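Arkel Colored Household Cloths, pack of nine: review
June 3, 2025

The Arkel pack contains three cloths each in pink, orange and gray. It is sold for general household use: drying dishes, wiping counters, dusting, lining a drawer. I bought one pack from Flindasstead in January and have used it in place of the Koyama cloths I had before. The comparison below is with those, washed the same way in the same machine.

Construction

All three colors are a cotton and polyester blend according to the label, which doesn't give the proportions. The pink has a ribbed face with thin ridges running lengthwise. It stretches noticeably across the ridges and very little along them. The orange is denser in the hand and keeps its shape better when folded. The gray is the thinnest of the three, and I have used it mostly for glasses and window sills.

The edges are overlocked. On the pink the stitching is slightly tighter than the fabric wants, so the edge does not lie completely flat. This has no effect on use, but it makes a neat stack harder to build. The Koyama cloths have a turned hem, which is bulkier in the corners and stays straight.

The dry pack weighed nearly 700 grams on a kitchen scale with the paper sleeve removed. Weights within a color were consistent. Between colors they were not, and the listing doesn't mention any difference.

Absorbency

I soaked one orange cloth in a bowl of cold water, lifted it by a corner, let it drip until the dripping slowed to single drops, and weighed it again. It held 170 grams of water. The pink held somewhat less and the gray less again. The Koyama cloth held slightly more than the orange but took longer to pick up a spill from a flat surface, where its surface finish seems to push water ahead of it for the first few wipes. That finish was still there after many washes.

On a counter, the pink works best pulled along its ridges. Pulled across them it leaves thin lines of moisture that need a second pass. The orange leaves an even film that dries quickly. For a fully dry surface, use orange first and gray second.

Washing

The label calls for a warm wash, no bleach and no fabric softener. I followed it except for one load where softener went in by mistake. Absorbency dropped after that load and came back after two washes without it.

Color loss was tested by washing one pink and one orange cloth with a plain white pillowcase. The first wash tinted the pillowcase a faint peach. The second and third added nothing I could see. Wash the pack separately the first time.

Shrinkage is mostly in length. The pink shortened the most, and its ridges closed up a little as a result. Line drying on a rack gave a stiffer cloth than the tumble dryer did. Lint was heavy in the first dryer load and normal after that.

Wear

After several months one pink cloth has a pulled thread near the middle, caught on a cheese grater. The ribbed face is prone to this, and a pulled rib leaves a visible channel. Snip the loop; do not pull it through. The orange cloths show no damage. One gray cloth has started to thin where it is folded over the oven handle.

Storage

The Fisurura drawer divider I use was sized for the Koyama cloths folded in thirds. The Arkel cloths fit folded in quarters, with the pink on top as it is the one that slides. Laid flat on a shelf the orange stays put on top of the pink. The reverse order slips when the drawer is opened quickly.

Complaints

The colors cannot be bought separately, so anyone who prefers the orange must take the other two. The sleeve is hard to remove without tearing and doesn't reclose. The hanging loop shown on the listing was missing from my pack, and Flindasstead replied that it had been dropped from the current version. The listing has not been corrected.

Rating

Orange: good. Gray: good for glass, short-lived elsewhere. Pink: adequate, and the one to use up first on dirty jobs. As a pack, I would buy it again at a discount and otherwise stay with Koyama for dishes.

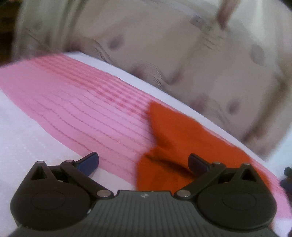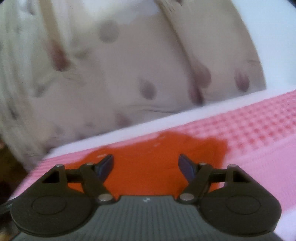

Can the three colors go in the same wash once the first one is done?

After the first separate wash they can be mixed with each other and with darker laundry. I would still keep white items out until the third wash, and leave out the softener every time.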